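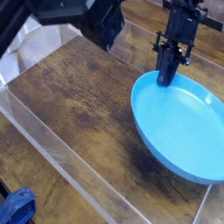
The Plate Stays in the Picture

Canteen lunches, cheap tableware and a town that can't agree on what a portion is

Lunch in Dornitz used to be at noon. Sharp. Now it's whenever, and mostly out of a box on somebody's knee. Which is why Liis Mägi got annoyed enough to reopen the old works canteen on Venckus Street - two dishes a day, soup if there's time, real plates.

Real meaning plastic, mostly. She isn't sentimental about china. Too heavy, chips, costs a fortune to replace. What she cares about is that you sit down and eat off something with a rim.

"A box makes you quick," she says, halfway through a sack of onions. "I'm quick enough already."

She served 1,368 lunches in October. The month before, 543. Word got out about the dumplings, then the Dillance warehouse changed its break times, and suddenly there was a line down the stairs at half past eleven. She ran out of forks twice. Borrowed some from the church hall, still hasn't given them back.

The food is plain. Cabbage, pork, potatoes, beets when the beets are good. Fish on Fridays, and it goes fast. Gravy you could stand a spoon in. Regulars fight over portion size - the older ones want a heap, the office crowd from Hiltach want half and then come back for bread. She tried two sizes for a week. Chaos at the till. Back to one.

Color was a bigger argument than she expected. Gediminas Luik ran the canteen's kitchen in its factory days and swears by white. Beets look like beets on white, he says, and gray meat has nowhere to hide. Blue puts him off. Mägi likes blue. Mashed potato shows up on it, for one thing, and it cheers up a wet afternoon.

Luik still comes in, mind you. Corner table, back to the radiator, coat on. He has teh soup, sends back comments about the dill, eats all of it. His own recipe book is in a drawer at home and he won't lend it. She has asked. He did write out the barley one on a napkin, no quantities.

Next job is the extractor fan, then the floor by the hatch. Dinners maybe, one night a week, if she can find a second cook who'll stay past six. Doors open at eleven. Bring cash, the card machine is down agian.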